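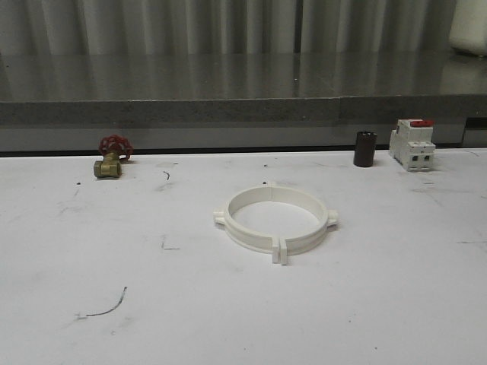 Gate valve, brown mystery piece, breaker and pipe ring, the odds and ends from my "plumbing?" box

Sorting a box of mixed hardware parts, what are these and how do I store them?

Asked on Monday in Garage & Workshop

Hi everybody! I finally started on the hardware boxes that came with our house on Ondley Road and I am having way more fun than I expected. There are 5 boxes, all of them mixed, and I've been spreading the contents out a few pieces at a time to figure out what belongs together. The photo has four from the box marked "plumbing?" (question mark included, which should have been my first clue).

The one with the red wheel I know is a gate valve, and I love it. Brass, chunky, just a great looking little object. The big white plastic ring I think is a pipe clamp. The white boxy thing with the red lever looks electrical to me, so I guess it's a breaker, but it's nothing like the ones in my panel. And then there's the dark brown tube or cap, no idea at all.

Questions:
1. Is the white one really a circuit breaker, and can I use it in the house?
2. Any guesses on the brown piece?
3. Is an old gate valve worth keeping?
4. How do you all sort stuff like this? I bought a Rovo drawer cabinet and I already have too many categories.

Thanks!! There's a lot more coming out of these boxes.

3 answers

Answer 1 (accepted)

What a great box to inherit! Yes, that's a breaker, the kind that snaps onto a DIN rail. You find them in control cabinets and in a lot of equipment from overseas. The two sections side by side are two poles, and the red lever switches them. A regular American home panel takes plug-in or bolt-on breakers made for that panel, so please don't try to make this one fit. Look on the case for the amp and voltage ratings. I'd put it in a drawer marked "control panel" and leave it there until you build something, and even then a used breaker with no history is one I'd only keep for learning on.

Keep the valve! Open and close the wheel all the way a couple of times. If it turns smoothly and the threads in the port are clean, it's worth a test on a garden line or a rain barrel before you trust it anywhere indoors. Check the body for a pressure marking. I have one stamped 600 and spent an evening reading up on what that meant (it was the cold water rating, in psi). If the stem weeps when you test it, snug the packing nut a little under the wheel. Don't crank on it.

For sorting, I went by job first and size second. My drawers are water, drain, electrical, fasteners, and unknown. Inside "water" I split by thread size, and that's as far as I go. I used to have a drawer for every fitting and could never find a thing.

Answer 2

Big pipe clamps like that are so handy, don't toss it. Measure the inside across with a ruler and write it on the plastic in marker. They don't nest well in small drawers so I hang mine on a nail, all sizes together, and grab the one I need. Takes up no room. Could be the brown thing is an end cap or a sleeve for something? See if it's open on both ends and if there are any threads inside. Put a magnet on it too, that tells you a lot.

Answer 3

I have the Florner cabinet, not the Rovo, but same idea. Labels on the front, and tape one actual part to the drawer so you don't have to read. Works great!! No clue on the brown one.

Comments on Answer 1

Original poster: This is fantastic, thank you! "Unknown" is going to be my biggest drawer and I'm fine with that. I'll check the valve for markings tonight and do the magnet thing too.

Reply: Do the magnet on everything while you have it out. Also Benavides Supply downtown has a bin of used fittings by the counter, and they let me hold my mystery parts up against theirs. I got 2 of mine identified that way in one visit.

Original poster: I drive right by there. Going Saturday!

152 views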